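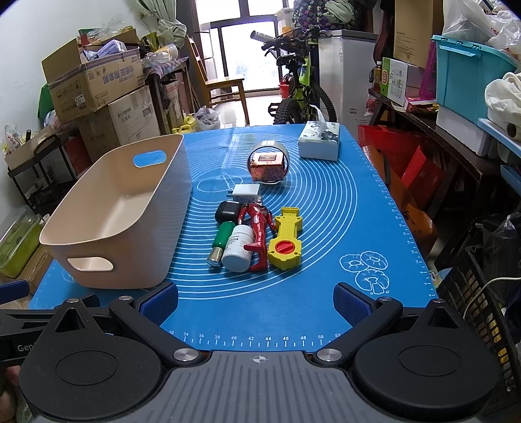 Home Courses Student Projects Library Contact

Do printed recipe times mean anything?

Chiamaka Eze
Cillivholm College, Food and Consumer Studies
August

Summary

Recipes nearly always come with a time. Prep so long, cook so long, serves this many. I wanted to find out where those times come from and whether an ordinary person cooking at home should believe them. I collected the stated times from 2,112 recipes on the Wundia recipe site and then timed 12 of them being cooked in home kitchens in Cultetthorpe. My conclusion is that the cooking time is mostly fair and the preparation time is mostly a guess, or worse, a sales pitch. I also have doubts about my own method and have put them near the end.

Why I chose this

My aunt gave me an old Oyewole cookery book when I moved out. It gives no prep times at all. It tells you how long to leave the dish in the oven and that is your lot. Modern recipes have a prep time at the top, often in bigger letters than the ingredients, and people choose by it. Everybody I have talked to about this project has a story about a quick supper that was on the table at ten at night.

I started out thinking slow cooks were to blame, me included. My first tutor meeting was spent on the idea that people have lost knife skills. I am less sure of that now, and I think it lets the recipe writers off lightly.

What other people say

There is less written on this than I expected. Most of what I found was newspaper columns complaining about onions. The complaint is that recipes say onions will brown in a few minutes and they don't. I agree with the complaint but a column is only one person with one pan, and several of them seem to be repeating each other. I have not used them as evidence.

I found a few guides for people who write recipes. They all tell the writer to test the recipe more than once. None of those I read told the writer to put a clock on the chopping. One suggested working out the prep time by "common sense", which I think explains a good deal.

What I did with the listings

I copied the title, prep time, cooking time and number of ingredients into a spreadsheet. Wundia sorts recipes by type and I took the whole of the weeknight, baking and Sunday lunch sections. Duplicates were taken out by hand, so I may have missed a few.

The first thing that stood out was how round the prep times are. They are nearly all multiples of five minutes, and the same few numbers come up again and again. Real work does not come out like that. A salad with a handful of ingredients and a pie with a long list often had the same prep time printed. When I sorted the sheet by number of ingredients I expected the prep times to climb steadily. They climbed a bit at the start and then more or less stopped, as if there were a figure nobody wanted to go past.

Cooking times looked more believable. There were odd numbers in there, and ranges, and notes such as "check after half an hour". That looks like somebody stood in front of an oven.

The weeknight section had the shortest prep times of the three. It could be that the recipes are simpler. It could also be that a recipe with a short time printed on it gets put in the weeknight section, and I could not find out which way round it works. I wrote to the site to ask and got an automatic reply.

What I did in kitchens

I picked recipes spread across the three sections, leaving out anything with an ingredient I could not buy in Cultetthorpe. Each was cooked by 2 people, separately, in their own kitchens. I sat in the corner with a stopwatch and a notebook and tried not to help.

Prep was counted from the moment the cook first touched an ingredient or a tool to the moment the food was ready for the heat. Getting things out of cupboards counted. Reading the recipe did not, although I now think it should have. Washing up was left out unless the cook had to stop and wash something to carry on.

What I found

The oven times held up. Most dishes were done close to when the recipe said. The exceptions were both trays of roast vegetables, where the tins had been filled too full, and I can't put that on the writer.

Prep was another matter. Every cook went over the printed prep time on every recipe except for one soup. In the worst case, a filled bun recipe, prep took almost 2 times as long as printed even when I left out the rising. The rising was not in the prep time or the cooking time. It was in the method, halfway down, in a sentence beginning "meanwhile". I don't see how a recipe can call itself quick and hide an hour in a "meanwhile".

Looking through my notes, the extra time went in places the recipe treats as already done. Ingredient lists are full of this. "Carrots, peeled and cut into thin sticks" is a job, but it is written as though you could buy it. The same goes for softened butter, grated cheese, cooked rice and the juice of anything. If you follow the list to the letter, the clock only starts when somebody else has done half the work.

The other big loss was measuring. Cooks hunted for the right spoon, read the scales, wiped the scales and read them again. Baking was worst for this. Rolling dough out to a given size caused trouble too, with people guessing, holding up a ruler, and rolling again. I had assumed that people with more gadgets would be quicker. From what I saw, they had more drawers to look in.

Is it dishonest?

I have gone back and forth. A person who cooks for a living and has all their bowls set out could probably hit some of the printed times. So the number may be true for the one who wrote it. But it is printed for the rest of us, and there is a clear reason to keep it low. People search for quick meals. A recipe that admits to an hour of chopping will lose out to the one next to it that doesn't.

I can't prove that anyone at Wundia does this on purpose. I would say that a mistake which always falls in the same direction deserves some suspicion.

Problems with my own work

The kitchen part is small. The cooks were people I know, which means they were mostly my age and mostly polite. Having someone sit there with a stopwatch makes some people rush and others chat, and I had both. I chose where prep ended, and in a stir-fry where you are still chopping while the first things fry, that line is made up.

I also went in expecting the times to be wrong. I tried to deal with this by writing my timing rules down before the first session and not changing them, but a reader should bear it in mind.

What I would change

Recipes could leave the prep time off, as the Oyewole book does, and I think that would be more truthful than what we have now. Failing that, the jobs in the ingredient list should move into the method, and any waiting should be printed at the top with the rest. Until then I would read the whole recipe first, ignore the large number - or at least not invite anyone round on the strength of it.

The spreadsheet is with my tutor and can be borrowed.

More student projects

Shrinking biscuits: pack sizes in three Cultetthorpe shops
Who reads the washing label?
School dinners and the second helping
Are own-brand tea bags any worse?
A month of bus times, checked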